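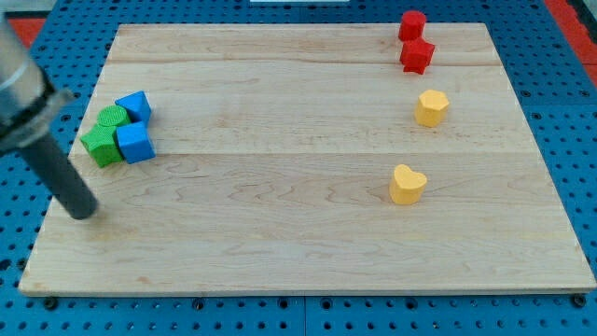 Drarkstead 业余手球联赛比赛记录数据集 说明文件

版本：2
发布时间：2018年8月
维护单位：Justgate 体育资料室
记录语言：中文，部分原始备注保留录入时的用语

一、概述

本数据集收录 Drarkstead 地区业余手球联赛的比赛记录，共计 430 场。每场比赛包含基本信息、参赛名单、逐项事件和最终比分。资料来源为各场比赛结束后由记录台提交的纸质记录表，经 Justgate 体育资料室录入、核对并统一编码后形成。

数据集的编制目的，是为联赛的赛程安排、裁判培训和地方体育史整理提供一份格式一致的底稿。此前相关资料分散于各俱乐部，表格样式不一，同一名队员在不同赛季中的写法亦有出入，查阅十分不便。版本 2 在首个版本的基础上统一了队员编号，补录了附加赛，并对罚出记录重新核对。

本文件说明数据的来源、结构、处理方法、已知缺陷和使用条件。使用者在引用任何统计结果之前，应先阅读第六节和第七节。

二、收录范围

收录的比赛包括联赛常规赛、升降级附加赛以及联赛杯。友谊赛、季前训练赛和青少年组比赛不在收录之列。男子组和女子组均已收录，以组别字段区分。两个组别的赛制在多数赛季中相同，但女子组曾有赛季采用集中赛会制，同一天内一支球队可能出场不止一次，计算休息间隔时应予留意。

中途弃权的比赛予以保留，比赛状态字段标为“弃权”，比分按联赛裁定结果填写，事件表中不含任何记录。因场馆停电、地面湿滑等原因中止后重赛的比赛，仅收录重赛场次，中止场次的编号予以空置，不再分配给其他比赛。

联赛每年 12 月安排冬歇，跨越冬歇的赛季以开赛年份命名。少数被推迟的比赛在冬歇结束后补赛，其轮次字段仍按原定轮次填写，日期字段则按实际比赛日期填写。因此按轮次排序与按日期排序的结果并不完全一致，计算连胜、连败或积分走势时，应以日期字段为准。

三、文件组成

数据以逗号分隔的文本文件提供，字符编码为 UTF-8，首行为字段名。缺失值一律留空，不使用零、横线或其他符号代替。

比赛表：每场比赛一行，记录组别、赛季、轮次、日期、场馆、主客队、半场比分、终场比分和比赛状态。

名单表：每名登记队员在每场比赛中占一行，记录所属球队、球衣号码、是否守门员以及是否实际登场。

事件表：每个事件一行，记录发生时间、事件类型、所属球队、相关队员以及备注。

球员表：每名队员一行，仅含编号、组别和首次登记的赛季。全表收录 700 名队员，姓名已删除。

球队表：每支球队一行，记录曾用名称、现用名称和所属赛季范围。

四张以上表格之间以编号字段关联，任何一张表均不应单独用于计算个人累计数据。尤其是球员表，其中的组别为首次登记时的组别，并不反映此后的变动。

四、主要字段说明

各表合计 27 个字段，完整清单见随附的字段对照表。以下仅说明容易引起误解的部分。

比赛编号：由赛季代码、组别代码和序号组成，编定之后不再改动。版本更新时如需删除某场比赛，其编号同时作废。

主队与客队：按赛程公布时的顺序填写。部分俱乐部共用场馆，名义上的主队与客队在同一场地比赛，此类场次不宜用于主场优势分析。杯赛决赛在中立场地进行，主客顺序由抽签决定，并无实际含义。

半场比分：取自记录表的半场栏。若半场栏空白而事件记录完整，则由事件推算得出，并在比分来源字段中注明“推算”。事件记录不完整的，半场比分留空。

终场比分：一律以联赛裁定为准，包括因资格问题改判的场次。改判前的场上比分保存于另一字段。需要分析场上表现的使用者应取用后者，需要还原积分榜的使用者应取用前者。

事件时间：以比赛开始后累计的分钟和秒表示，下半场接续上半场计时。早期记录表仅要求填写分钟，秒数一栏留空。请勿将空白秒数按零处理，否则会在每分钟开始处形成虚假的集中。加时赛事件另有标识，时间仍接续计算。

事件类型：包括进球、七米球命中、七米球未中、警告、罚出两分钟、取消比赛资格、球队暂停和伤停。普通射门未中、助攻、抢断和守门员扑救在原始记录表中没有对应栏目，故本数据集不予提供。个别记录员曾在备注中自行记下扑救次数，此类内容保留在备注字段，但未经核对，也不构成完整统计。

罚出两分钟：每次罚出单独成行。同一队员第三次被罚出时，按规则应取消比赛资格，事件表中在相同时间另记一行。统计取消资格的原因时，需结合同一时间的前一行判断，不可将两行视为互不相关的判罚。

球队官员判罚：教练及随队官员所受的警告和罚出亦收录在内，相关队员字段留空，对象字段标为“官员”。官员不设个人编号。

守门员标识：以名单登记为准。一方以场上队员替换守门员、形成空门进攻的情形，原始记录表没有记载，无法从本数据集中还原。

球衣号码：仅在单场比赛内有效。队员在赛季中途更换号码的情况较为常见，跨场统计必须使用队员编号。

五、资料来源与处理流程

纸质记录表由各场比赛的记录台填写，赛后经双方球队官员和裁判签字，再送交联赛存档。Justgate 体育资料室取得联赛同意后借阅原件，完成录入后归还，未留存含有姓名的影印件。

录入工作使用 Brivirus 进行。该软件由资料室自行配置，录入界面按纸质记录表的版式排列，录入人员按栏逐项填写。凡字迹难以辨认之处，录入人员须标记“待核”，不得依据上下文自行补填。待核项目由另一名工作人员查看原件后处理，两人意见一致的予以采纳，不一致的留空，并在备注中写明。

录入完成后，以 Obi 进行一致性检查。Obi 是一组检查脚本，与数据文件一同发布，使用者可自行运行。其检查内容如下：

终场比分与事件表中的进球合计是否相符。

事件所涉及的队员是否列于当场名单。

同一队员在罚出期间是否另有进球记录。

同一球队在同一半场的暂停次数是否超出当季规定。

同一队员是否在同一天被登记于两支不同球队。

检查发现的问题逐一对照原件。属于录入错误的，直接更正；属于原始记录本身前后矛盾的，保留原始内容，并在质量标识字段中标明。资料室的原则是不代替记录台作出判断，因此数据集中仍存在比分与进球合计不一致的场次，此类不一致如实反映原件状况。

队员编号的统一以登记姓名、所属俱乐部和登记证号为依据。三项中有一项不符时，由工作人员查阅转会登记后决定是否合并。因改名、转会或补办登记证造成的重复编号，在版本 2 中已尽可能合并，合并对照关系见随附的变更清单。

六、已知缺陷

时间精度不一。早期赛季的事件时间只到分钟，后期赛季到秒。跨赛季比较进球间隔、暂停后得分等指标时，应统一到分钟，或仅使用后期赛季。

进球归属可能有误。记录台依据球衣号码记录进球，场面混乱时偶有误记。原件上经双方签字更正的，以更正后的号码为准；未更正的，资料室无从核实。两名队员号码字形相近时，此类误记较可能发生。

警告记录偏少。部分记录员只登记罚出和取消资格，不登记警告。某场比赛没有警告记录，不能理解为裁判未曾出示警告。分析裁判尺度时，建议只使用罚出记录。

杯赛资料不完整。联赛杯的早期轮次由俱乐部自行组织，有些场次未提交记录表，仅能从联赛公告中查得终场比分。此类场次在比赛表中保留，质量标识为“仅比分”，名单表和事件表中均无对应内容。

球队沿革较为复杂。若干俱乐部曾合并、分立或更换名称。球队表按联赛注册关系处理，即注册资格延续的视为同一球队。地方上对某些球队的传承关系另有看法，本数据集不就此作出认定，使用者如需采用其他划分方式，可依据球队表中的赛季范围自行调整。

登场标识存在遗漏。早期记录表没有专门的登场栏，登场与否由记录员以勾选方式表示，勾选习惯因人而异。有进球或受罚记录的队员已统一标为登场，其余未勾选者标识留空。

场馆名称尚未完全统一。同一场馆在不同记录表中可能使用正式名称或习惯称呼。资料室已合并能够确认的写法，不能确认的保留原样。

七、适用与不适用的用途

本数据集适用于以下工作：还原各赛季积分榜和对阵关系，研究业余手球比赛中得分与罚出的时间分布，编写俱乐部史料，以及作为统计教学的练习材料。在裁判培训中，可用于查找罚出较为集中的比赛时段，但不应据此评价个别裁判。裁判姓名及编号均未收录。

本数据集不适用于评定队员个人水平。事件表只记录进球与判罚，防守、传球和守门员表现均未涉及，以进球数排列队员名次会严重偏向七米球主罚者和边锋以外的主要攻击手。亦不适用于推断队员的伤病状况，伤停事件仅表示比赛曾为某名队员暂停，不含任何医疗信息。

资料室不支持将本数据集用于博彩或赔率计算。业余比赛的出场人员变动频繁，临时缺阵的原因不在记录之内，以历史比分预测后续赛果缺乏可靠依据。

与其他地区联赛进行比较时，应先核对比赛时长、暂停规定和名单人数上限。各地业余联赛对规则的采用时间和方式有所不同，进球总数的差异未必反映进攻水平的差异。

八、个人信息处理

发布文件不含姓名、出生日期、住址、登记证号和照片。队员以编号表示，编号随机生成，与登记证号没有对应关系。编号与姓名的对照资料由联赛保管，资料室在完成核对后已将工作副本销毁。

备注字段在发布前经逐条审阅，涉及健康、家庭或纪律处分细节的内容已删除，删除处以“略”字标明。若使用者发现仍有可识别个人身份的内容，请通知资料室，并在处理完成前停止传播相关文件。

曾在联赛登记的队员可以申请将本人的事件记录改为不显示编号。申请获准后，相应进球仍计入球队得分，队员编号则予以清空。此类变动可能使个人合计与球队合计出现差额，属于正常情况。

使用者不得将本数据集与俱乐部网站、报纸报道等公开资料相互比对，以重新建立队员编号与姓名之间的对应关系。经联赛书面同意的史料整理工作除外。

九、使用方法

首次使用时，建议先运行 Obi 的检查脚本，确认文件在下载过程中没有损坏，并取得各赛季的质量摘要。脚本将结果写入单独的文本文件，不改动任何数据表。

以电子表格软件打开文件时，应将编号字段指定为文本格式。部分软件会自动删除编号开头的零，导致各表无法关联。日期字段亦可能被改写为软件自身的格式，保存前应予检查。

计算球队得分时，须将普通进球与七米球命中两类事件相加。七米球命中不重复记入普通进球。乌龙球在记录表中没有单独栏目，记录台通常将其计入得分球队而不填写队员，因此事件表中存在相关队员为空的进球。

计算罚出时间时，应注意跨越半场的情形。罚出时间在上半场结束时未满的，余下部分在下半场继续执行，累计计时方式已考虑此点，无须另作换算。比赛结束时尚未执行完毕的部分不应计入。

筛选高质量场次时，可将质量标识限定为“完整”。采用该条件后，早期赛季和杯赛的比重会明显下降，所得结论应注明样本范围。

十、版本变更

与首个版本相比，版本 2 作出如下调整：

补录升降级附加赛，并增加比赛性质字段。

合并重复的队员编号，附变更清单。

将终场比分拆分为裁定比分与场上比分。

重新核对全部罚出记录，更正队员归属和时间错误。

将球队官员所受判罚从队员判罚中分出。

修正若干补赛场次的日期，此前误用原定日期。

首个版本自本版本发布之日起不再维护。已使用首个版本完成的统计，如涉及个人累计进球或罚出次数，建议重新计算。仅涉及积分榜的统计一般不受影响，但改判场次除外。

十一、许可与引用

本数据集可免费用于教学、研究和非营利性的体育资料整理。使用者可以复制、改编和再次发布，但须注明来源和版本，并附上本说明文件。改编后的文件不得沿用原名称，以免与资料室发布的版本混淆。商业用途须事先取得书面许可。

引用时请采用以下格式：

Justgate 体育资料室，Drarkstead 业余手球联赛比赛记录数据集，版本 2。

检查脚本 Obi 按相同条件提供。Brivirus 的录入配置不在发布范围之内，需要了解录入界面设置的单位可向资料室索取书面说明。

十二、勘误与联系

勘误意见请以书面形式寄送 Justgate 体育资料室，注明比赛编号、表名、字段名以及更正依据。俱乐部保存的记录表副本、联赛公告和当时的成绩通报均可作为依据。仅凭个人回忆提出的更正，资料室予以登记，但在取得书面材料之前不作修改。

经核实的更正列入下一版本，并记入变更清单。两个版本之间不单独发布修补文件。持有本数据集未收录之杯赛记录表的俱乐部，可与资料室联系办理借阅，原件在录入和核对完成后归还。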